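The Stondcombe Lot

Lot 347 was listed as "white cloth, pole, hose and tray, believed complete." I have been going to the Stondcombe sales long enough to know what "believed" means. It means the person typing had looked into a box and gotten bored.

My sister bid on it anyway. She paid 2 dollars over what she had promised to stop at, and in November, with the heating bill on the fridge, I thought that was worth bringing up. She thought it wasn't.

"It's from the Tokgöz house," she said.

Everything at Stondcombe was from the Tokgöz house that fall. If old Mrs. Tokgöz had owned every lamp they said she owned, the roof would have caught fire.

We took the lot into the back room, where the carpet gives way to tile, and my sister put the cloth on the black table so she could look it over. She was certain it was a christening cloth. Her theory was that it had been in the family for four generations, and that the mark near the middle was wine, and that the wine had something to do with the brother who left.
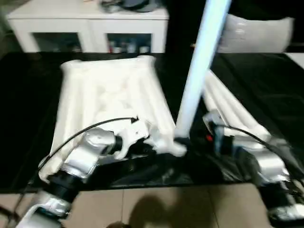 I said it could be tea. I said it could be anything, and that people who leave don't usually spill something first to help the story along. She asked when I had gotten like this. I told her it was the time she bought the captain's desk, and the captain turned out to be a dentist in Tukura.

She moved on to the pole, which she liked less. A pole is hard to be sentimental about. She ran her thumb along it and found a scratch and some specks, and she was quiet for so long that I knew we were about to get a walking stick, or a flagstaff, or a mast.

"Curtain rail," I said, to save time.

"It's too thick for a curtain rail."

"Thick curtains, then."

She called the man who had cleared the house. I could hear him eating.
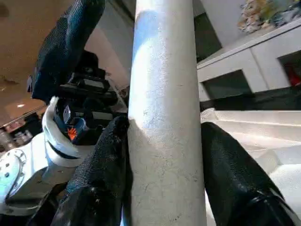
Hüsnü Ersoy said he had never called it a flagstaff, he had never called it anything, and if the auction people wanted to put a box of leftovers under one number that was their business. He remembered the hall closet. He did not remember a christening cloth, though he allowed that he wouldn't know one if it was handed to him with the baby still in it. Then he said the old lady had been offered about 400 dollars for the whole closet once and had laughed at the man.

"Which man?" my sister asked.

He didn't know. He had heard it from a neighbor – and there it was, the neighbor. Every piece of junk in the county has a neighbor standing behind it.

My sister wrote down the 400 on the back of the lot slip and underlined it. I pointed out that it was for the whole closet. She said that this was most of the closet. She was down on the carpet by then with the tray, following the white hose with her finger to the place where it went into the collar, and I could see she had stopped listening.
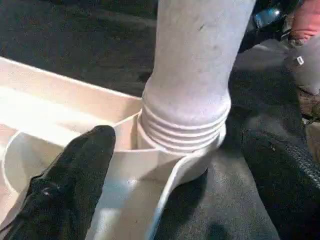

What She Told the Buyer

A woman came from Nedosora at 4 in the afternoon, in a good coat. I stayed in the kitchen with the door open.

"It was my grandmother's," my sister said.

I put down the kettle. We had two grandmothers, and neither of them ever set foot in the Tokgöz house.

The woman wanted to know about the mark on the cloth. There was a pause, and I waited for the wine and the brother. I was almost looking forward to them.

"Tea," my sister said. "I think it's only tea."

The woman bought the cloth and left the rest. My sister came in and laid the money on the counter, not all of it, and asked me what I knew about hoses.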